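Search papers, authors, keywords

3.2 Collecting the examples

We gathered all of our picking examples at the Pramora site, on a two-tier shelf full of blue plastic bins. Nermina Kos and I did most of the sessions ourselves, and I'll admit we got pretty attached to that shelf! Each example is one attempt at one bin, saved with the view from a fixed camera and a short label typed in by whoever was on shift. By the end of February we had 1,902 attempts, and we kept 407 of them back for testing.

My favorite headache was the steel. A learning system that has only seen matte shelves gets very confused by a shiny one (ours kept proposing grasps on reflections, which was funny for a day or so). So we left the metal exactly as it was, scuffs and all, and made sure plenty of examples had it running right through the middle of the view.

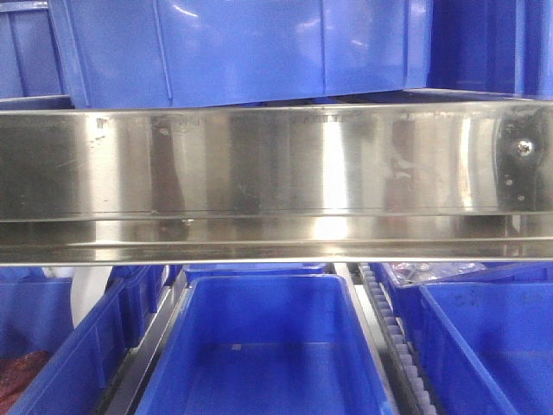 Figure 4. View from the fixed camera, with the steel rail between the upper and lower bins. The center bin in the lower tier is empty.

Empty bins got their own label, "nothing to pick," and I'd push anyone doing this to collect lots of them. Our first batch had only 40, and the model happily reached into bare blue plastic. Gorazd Georgiou talked us into adding roughly 600 more, and the false reaches dropped a lot (see Table 2). Clear bags were the other trouble spot, what with all the glints, and we're still not happy with how we labeled those. Two of us often disagreed on where the bag ended, so we kept both labels.

12 comments · 31 shares

Contact the Urari group | © 2024 | Back to top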